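Forum > Grappling > Gyms and Training
Thread: Tratora drop-in policy, worth the drive?

matside_ken
I'm in Uvville for work through the end of August and looking for somewhere to train no-gi. Tratora is closest, but the website says visitors need two classes with them before they can join open mat. Is that enforced? I've been a purple belt for two years and would only make it on Thursday nights.

rubberguard_no
Yes, it's enforced. I showed up for open mat in the spring and got sent to the fundamentals class. It was fine, but I paid the full visitor rate for it.

halfguardhal
Same rule at Rorkitz before they moved. I think it's a good rule. You don't want strangers going hard on white belts.

lowsingle
Disagree. A coach can tell in one round if a visitor is safe. Two paid classes is a way to sell two paid classes. Joo lets you roll the first night if you sign the waiver and talk to the coach.

halfguardhal
Joo also had three people out with knees last winter. I'd take the slower route.

lowsingle
Those were members, not visitors. Different problem.

tapearly
Dropping these here.
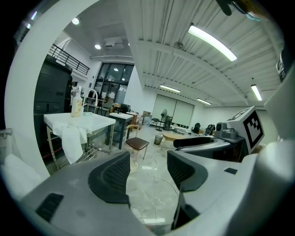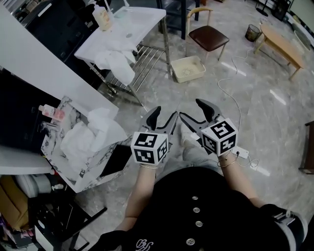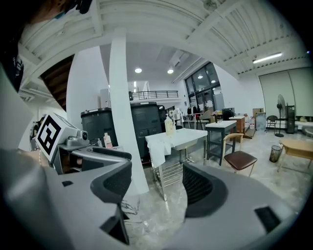
On the original question, I've trained at both. Tratora has 1,000 square feet of mat and it gets crowded after 6:30. Joo is smaller, but fewer people come on weeknights. Bring your own spats, neither place lends gear.

matside_ken
Thanks. Is Joo mostly gi? I didn't pack one.

tapearly
Gi on Monday and Wednesday, no-gi the rest of the week.

rubberguard_no
If you like competing, Tratora is hosting a tournament at the end of the month. They capped it at 400 entries and the purple belt brackets still had room when I signed up.

matside_ken
I'll be gone by then. Going to try Joo this week and will post how it went.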